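Countertop Steamers: The Gallery

Every spring somebody tells me an electric steamer will change the way I eat. I have owned four. One of them changed the way I store things, in that I had to clear a shelf for it. So take this page as notes from a person who would like to be convinced and mostly hasn't been.

The test was plain buns, the frozen kind from Perness, the big grocery on the Weven road. No filling, nothing to hide behind. The makers like to print a bun capacity on the carton, and I have yet to meet one that didn't assume you want them squashed together. Buns swell. Leave space or you will be peeling one off its neighbor with a butter knife.

I'm also suspicious of wattage. More than 2000 sounds impressive until you remember it is a pan of water with a lid. My old Domínguez had far less and got there a few minutes later - I used the time to set the table.
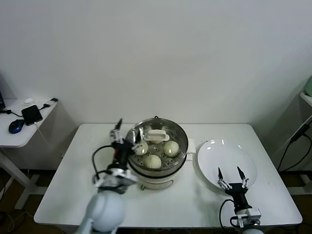

Three buns on the perforated tray, lid off, plate alongside. Steel tier, white base.

Three is a sensible load for a tier like this, whatever the carton says. I do like a steel tier better than the clear plastic ones, which go cloudy on me within a season. The white base I'm less sure about. White shows every splash of soy sauce, and I am not a tidy cook.

Put the plate close. Buns are soft and the tops mark easily, so the shorter the trip the better. Tongs with silicone tips are fine. The bamboo pair Cloltemard sells for 69 is not eight times better than the pair from the dollar bin, and I have tried both.

More tiers to come in September, when it's cool enough to run one indoors. Dumplings next, if I can find a brand that doesn't split.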